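Open afternoon at Plidimen draws a full house between the holidays

Dovard, 2018-12-26

The day after Christmas is usually a sleepy one in Dovard, with most shops on the lower street closed and everybody at home working through the leftovers. Not so at Plidimen, the small robotics workshop up on Nygård hill, where cars were parked along both sides of the road well before the doors opened on Wednesday and people were still coming in with snow on their boots long after the coffee had run low.

The workshop has held an open afternoon once before, in August, but that one fell on the same weekend as the boat races and drew mostly relatives of the staff. This time the visitors' book by the coat rack had over 734 names in it by closing, which is a fair crowd for a town of 3900, even allowing for all the sons and daughters and cousins who are home for the week.

Tyra Granström, who started Plidimen in a rented garage and still answers the phone herself, met people at the door and sent them through in groups of 14. She had promised to keep her welcome speech to two minutes and came reasonably close. The workshop's subject, she told each group, is the kind of housework that machines have always been bad at: picking up soft things, laying them out, folding them and putting them away.

"A car door is the same shape every morning," she said. "A shirt is never the same shape twice, and your grandmother can fold it while she talks to you about something else entirely. We would like to get a little closer to your grandmother."

That got a laugh every time, and then the groups moved along to see the handling of small laundry, which was easily the most popular stop of the day. The tool used there is a gripper held in the hand, with two narrow finger pads that come together in the middle, and it carries its own camera. A person does the chore with it, slowly and patiently, and the recordings are later used to teach a robot arm the same motions. Charoen Prasertsri, the engineer who ran the station, worked with socks for most of the afternoon and kept up a friendly stream of talk while he did so. 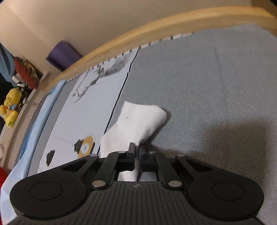 Socks, he explained, are harder than they look. They are small and they have no corners to speak of, and if you take hold of one in the wrong place it simply hangs there like a wet leaf. He likes to pinch near the cuff when he can, but he also makes a point of doing it less neatly now and then – a robot that has only ever been shown tidy work doesn't know what to do with a mess.

Visitors were welcome to try for themselves on a practice table in the next room, with dish towels and mittens to pick from, and there was a line for it all afternoon. The children were quicker to get the hang of it than their parents. One retired schoolteacher from Fukberg went back three times, determined to turn a mitten right side out, and was given a round of applause when she finally managed it.

There were more serious questions too, as there ought to be. Several people wanted to know whether the nursing home in Fukberg would be getting robots in its laundry room, a rumor that has been going around since the fall. Granström said there have been talks, that nothing has been signed, and that anything Plidimen might place there would fold and sort while the staff carried on with everything else. She also said, when pressed by a gentleman near the back, that the robot arm is still a good deal slower than a person and that she wouldn't want to put a date on when it will catch up.

The arm itself could be seen at the last stop before the coffee, folding one towel after another behind a low glass screen. It needed a long while over each one, and people stood and watched it with their cups in their hands, much as they might watch somebody park a trailer – quietly hoping for the best. A crooked fold brought a sympathetic murmur, a straight one brought cheers.

Prasertsri, who had been on his feet since morning, said he had enjoyed himself more than he expected and that the questions from the youngest visitors were the ones he would be thinking about on the drive home. One girl had asked him whether the robot would know which socks were a pair. It won't, for the time being.

Plidimen hopes to hold another open afternoon in August, on a weekend without boat races. School classes that would like to come by before then can call the workshop directly and ask for Granström.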